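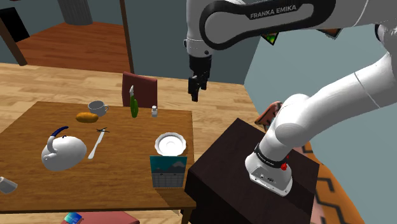
Nuvach is a simulation package for testing and training robot arms on household tasks. It is developed and sold by Sumgate, a software company based in Clallport, and is offered both as a downloadable program and as a hosted service. Users load a furnished room, place an arm in it, and run control programs against the objects in the room. The package is used mostly by university labs and small engineering teams that want to try out a task before running it on hardware.

Background

Work on Nuvach started as an in-house tool. Sumgate had been writing grasp planning software for customers and needed a way to check its own releases. Lok-yiu Chiu wrote the first version of the room builder, and Yen-ting Hsueh wrote the part that handles contact between gripper fingers and objects. The early tool had a single kitchen counter and no furniture.

The company began offering the tool to outside customers under the Nuvach name after several of them asked for copies. The first public release could only run on one computer at a time. The hosted service was added later, along with a web page where users can start a batch of runs and look at the results. Version 3 was released on 11/09/2021 and replaced the old scene format with a new one. Scenes made in earlier versions have to be converted with a separate tool, and lighting settings are lost in the conversion.

Scenes

The standard license comes with 50 furnished rooms. Most are dining rooms, kitchens and living rooms, and some have a doorway into a second room. A typical dining scene has a wooden table, upholstered chairs, a rug, and a mix of tableware and food on the tabletop, such as a teapot, a mug, a plate, a bottle, a salt shaker and a bread roll. The arm stands on a box-shaped pedestal next to the table.

Objects come from a shared library of 817 models. Each model has a shape for display, a simpler shape for collisions, a mass, and a friction value. Users can add their own models, but must supply the collision shape themselves or accept the one the program makes. The automatic shapes work well for boxes and bottles. They are less good for items with handles, and the manual advises checking mugs and teapots by hand.

Objects can be placed by hand or scattered by the program. The scatter tool drops each item from a small height and lets it settle, so a teapot may end up on its side and a knife may lie at an angle across the table. Users who want every item upright can turn this off. A seed number is stored with each layout so that the same arrangement can be loaded again.

Robots

Nuvach includes models of several arms, among them one from Franka Emika with a parallel gripper. The arm can be moved by joint angles or by giving a target position for the gripper. The gripper can be opened and closed by width or by force. Mobile bases are not supported. An arm can be mounted on a pedestal, on the tabletop, or on a wall plate, and the mount cannot be changed while a run is in progress.

Customers can bring in other arms from common robot description files. Joint limits and masses are read from the file. Gripper settings usually need to be entered again, and Sumgate charges for doing this work on behalf of a customer.

Running tasks

A task in Nuvach is made up of a scene, a start layout, and a test for success. The test is written as a short script, for example that the mug must be resting on the plate with the gripper open and clear of both. The program runs the task, applies the test, and writes a log. Logs hold joint positions, contact forces and the position of every object at each step. Camera views can be saved as well, from fixed points in the room or from a point on the wrist.

The package ships with a set of 1817 ready-made tasks. The larger part of these are pick and place tasks with one object. Others ask for an object to be stood upright, pushed to the edge of the table, or moved without touching its neighbors. Tasks involving liquids and cloth are not included. A bottle in Nuvach is treated as a solid body of fixed weight, whether or not it is meant to be full.

Hosted service

The hosted service runs the same program on Sumgate's computers. Customers pay by the hour of machine time and are billed at the end of the month. Scenes and logs are kept until the account is closed. A run that stops with an error is not charged if the fault is in the program, but it is charged if the fault is in the customer's own script. Support is by email, with a phone line for customers on the higher plan.

Schools and universities can apply for a free license that covers the downloadable version only. It includes all of the rooms and tasks, but not the tool for converting scenes from earlier versions.

Reception

Thaís Rangel reviewed the third version for the trade newsletter Fang. She found the rooms easy to edit and the logs complete, and said that she had a first task running the same afternoon. Her main complaint was with thin objects. Knives and cards lying flat on the table were hard to pick up in the program and sometimes slid when the fingers closed, even with the friction value raised. She also thought the manual was short on examples for users who bring their own arm.

Tin-yau Tsang, who teaches a robotics lab course, compared runs in Nuvach with runs on a real arm and reported that bottles and boxes behaved much the same in both. Plates did not, and tended to tip more easily in the program. Sumgate changed the contact settings for plates in an update the following July.

Maintenance

Li-hua Chiu has been in charge of the object library since the third version. Updates to the library are released separately from the program and can be installed without changing it. Models that are withdrawn stay available to existing scenes but no longer show up in the search list.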